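4. Primera sesión: doblar una sudadera con las dos pinzas

Si has llegado hasta aquí es que ya tienes las dos pinzas montadas, las baterías cargadas y el programa Niskanen instalado (si no, vuelve al apartado 3, que sin el programa no hay nada que hacer). Yo empecé por un trapo de cocina y me aburrí enseguida, así que te propongo ir directamente a la ropa. Es más difícil, sí, pero se aprende muchísimo más rápido dónde falla el montaje.

Lo que sigue es lo que hacemos en el taller compartido con el kit Flander. En casa lo he repetido sobre la mesa del comedor y sale igual, con un poco más de paciencia por la luz.

4.1 Antes de empezar

1. Despeja la mesa. Deja libre un espacio de unos 80 cm de lado y aparta tazas, cables y destornilladores. Si tu mesa tiene enchufes empotrados, coloca la prenda a un lado y no encima: las puntas se enganchan en las ranuras con una facilidad pasmosa.

2. Enciende primero la pinza derecha y después la izquierda. El orden importa, el programa asigna los nombres según van apareciendo y luego cambiarlos es un rollo.

3. Abre y cierra cada pinza 10 veces seguidas, despacito. Los dedos tienen que juntarse sin saltos. Si notas un tirón al final del recorrido, afloja un cuarto de vuelta el tornillo de tope (apartado 2.4).

4. Pasa un paño seco por las puntas. Con la pelusa pierden agarre, y las sudaderas sueltan pelusa como si les fuera la vida en ello.

Nota: las almohadillas de recambio Werkus encajan bien, pero vienen un pelín más gruesas que las originales. Si las pones, repite la calibración de apertura antes de seguir.

Precaución: no metas la mano libre entre los dedos con la pinza encendida. No te va a romper nada, pero el pellizco duele, ¡y lo digo con conocimiento de causa!

4.2 Colocar la prenda

5. Deja caer la sudadera sobre la mesa y no la arregles. De verdad, resiste la tentación. El montoncito arrugado es el punto de partida bueno, con las mangas donde hayan querido quedarse.

6. Busca con la vista el cuello y una manga. Son las dos referencias que mejor funcionan. Con prendas de varios colores vas mucho más cómodo – una sudadera negra entera es una tortura, déjala para más adelante.

7. Acerca una pinza al cuello y la otra a la manga, sin tocar todavía la tela. Quédate quieto un par de segundos en esa posición y pulsa «Inicio» con el pedal Skakar. Si no tienes pedal, activa el arranque automático en Ajustes > Sesión y espera al pitido.

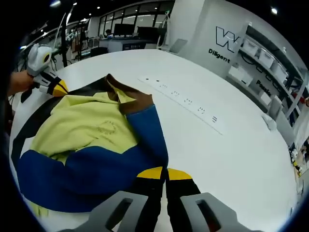
4.3 Agarrar y extender

8. Baja las dos pinzas hasta rozar la tela y cierra. Coge un pellizco pequeño. Al principio todos agarramos medio kilo de algodón y luego no hay manera de soltarlo limpio.

9. Levanta las dos manos a la vez, un palmo más o menos, y sepáralas poco a poco hasta que la tela se estire. Si se escapa un lado, no pares la grabación: vuelve a cogerlo y sigue. Los intentos con tropiezo también sirven, y en mi experiencia sirven bastante.

10. Apoya la sudadera con el cuello hacia el lado contrario al tuyo y suelta. Alisa con los dedos cerrados, sin apretar contra la mesa.

11. Dobla una manga hacia dentro, luego la otra, y por último sube el bajo hasta el cuello. Pulsa el pedal para terminar.

Precaución: si oyes un chasquido al cerrar, para. Casi siempre es tela pillada en la ranura del dedo. Apaga la pinza, ábrela a mano y saca la tela con calma – tirar de ella es la forma más rápida de doblar la guía.

4.4 Guardar y repetir

12. Revisa la grabación en la pestaña Sesiones. Mira que las dos pinzas aparezcan con su línea de tiempo completa. Si una se corta a la mitad, borra y repite, no merece la pena remendarla.

13. Haz 3 dobleces y descansa. La muñeca lo agradece, sobre todo la que no es la tuya buena. Yo las primeras semanas quise llegar a 1.000 grabaciones del tirón y acabé con una muñequera puesta.

14. Entre una y otra, agita la sudadera y vuelve a dejarla caer en otro sitio de la mesa. Cambiar también el ángulo desde el que te acercas viene muy bien.

Nota: en la versión anterior de esta guía, la de septiembre, el paso 7 pedía cerrar las pinzas antes de pulsar el pedal. Olvídalo, con el programa actual hay que arrancar con ellas abiertas.

Última revisión de este apartado: 6 feb 2023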